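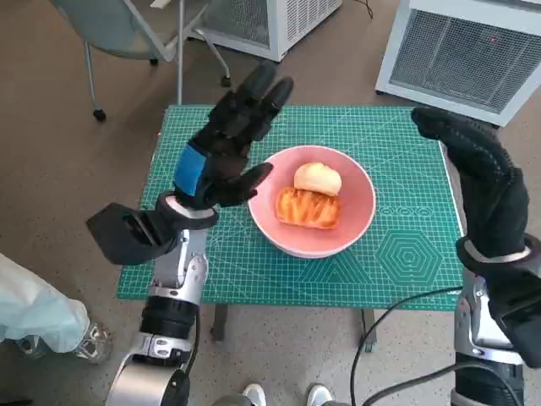

By Leonora Navarro
Posted December 9, 2018 in Course Notes, Construction Documents II

Week 11: Substitution requests

Hi everyone. These are my notes from the lecture, cleaned up a little and with the bits I skipped when we ran out of time. If you missed class, read this and then look at the two sample request forms in the course folder before you start the assignment. Form B is the bad one. Please don't copy Form B (somebody does every year!).

Where we left off

Last week was submittals: the contractor sends product data, shop drawings and samples to show that what they plan to install matches the specification. A substitution request is a different animal. The contractor is telling you up front that the thing they want to install does NOT match, and asking you to accept it anyway. I keep going on about this difference and I'm going to keep doing it, as the worst messes I've seen on a job all came from a substitution that arrived dressed up as an ordinary submittal. It lands in a stack of thirty other things, it has a nice cover sheet, somebody stamps it, and now you own it.

So, first habit: when a submittal comes in, put the spec section next to it and check the manufacturer and model before you read anything else. If the name is different, stop and find out what the spec says about that.

Three ways a spec can name a product

Closed (proprietary, no substitutions). One product, take it or leave it. Fine for matching something that's already in the building. Many public owners won't let you do it without a written justification, so ask early.

Open with named products. You list one or more and add "or equal" or "or approved equal." Those two phrases cause more arguments than anything else in the book. Equal in what? Decided by whom? If you write "or equal," go on and write down the properties that matter and who makes the call.

Performance. No brand, just the requirements and the tests that prove them. Lovely when you have the time, and a headache to review, so don't write one for door stops.

The library job

Most of you liked the cladding example, so I'm writing it out properly. The project is the Zeleke branch library, two stories, rainscreen cladding on all four sides. The spec named Flenell fiber cement panels "or approved equal," and the drawings called for 2,317 panels in a single size. The contractor, Stoseo, asked to switch to Keva panels. Cheaper per panel, shorter lead time, and a color chart that looked close enough from across the table.

What came in with the request: a brochure, a price comparison, and a one-page letter saying the products were "equivalent in all respects." I read that letter out in class and some of you nodded. Stop nodding! That letter is an opinion. It might be a correct opinion, but there was nothing behind it we could check.

We wrote back asking for the full test reports, and this is where it got interesting. Both products had been through accelerated weathering. The Flenell report ran to 2,000 hours. The Keva report stopped at 1,000. Both said "pass" on the summary page. If you only read summary pages you would have called it a tie.

Does a shorter test mean a worse panel? No, and I want to be fair to them. It means we knew less about it. Our spec asked for the longer test, so the request didn't meet the spec as written, and the next question was whether the owner cared. (The owner cared. It was the color holding up on the south side that they'd been burned on before.)

Then came fastening. The specified panel could span between rails at the spacing we'd drawn. The proposed one needed closer rails near the corners, where wind loads are higher. Nobody had priced the extra rails, or the extra brackets, or the extra holes through the weather barrier. When Stoseo put those numbers in, most of the savings went away.

How it ended: the panels on the sheltered courtyard walls, 400 of them, went ahead with the substitute, and the rest stayed as specified. The owner signed off in writing, and the price change went through a change order. A bit of a compromise, and a few of you told me you would have refused the lot. I can see that. I'd probably be harder about it now than I was then.

What a decent request contains

Spec section and paragraph number. "The siding" isn't a paragraph number.
A side-by-side comparison, property by property, with the same units and the same test methods in both columns.
Complete test reports, with the date, the lab and a description of the sample tested.
Changes needed to other work: framing, flashing, clearances, power, whatever it touches.
Warranty for both products, in full, including the exclusions.
Cost and schedule difference, stated as a total for the job.
A signature from somebody who accepts responsibility for the coordination.

On test methods, a quick extra. If the left column says one method and the right column says another, you can't compare the results just by looking at which number is bigger. Tuva Lundgren asked whether you can convert between them. Sometimes there's a published correlation, mostly there isn't, and I wouldn't do it on my own say-so. Ask the manufacturer for a report to the method you specified. They often have one in a drawer.

And check that the thing tested is the thing being sold. Thickness, finish, joint type, backing. For fire tests especially, the result belongs to the whole assembly that went into the furnace or onto the rig. Swap the insulation behind it and you may have a wall with no test at all.

Answering the request

Answer in writing, and say which of these you mean: accepted, accepted with conditions, not accepted, or incomplete. "Looks OK, proceed at your own risk" is none of them. Check the deadline as well. Plenty of contracts only allow requests during bidding or for a set period after award, and a late request can be turned down for being late. You can still choose to look at it, just know that you're choosing.

If the change affects anything on the approved permit set, talk to the building department before you accept. I know it's slow. It's a lot slower after the wall is closed up.

Assignment 6

Take Form A from the folder and write the architect's response, one page maximum. Quote the spec paragraphs you're relying on. If you decide it's incomplete, list exactly what you want sent and in what form, so that a tired project engineer could act on it without calling you.

I'm not grading on whether you accept or refuse. Past classes have split pretty evenly and both sides turned in good work. I do take points off for "equivalent" with no property named after it.

Reading: the chapter on product requirements in the course reader, plus the sample Division 01 section on substitutions. Skip the appendix, it's out of date and I'm replacing it before the June session.

Office hours are the same as always, and bring your draft if you want me to mark it up.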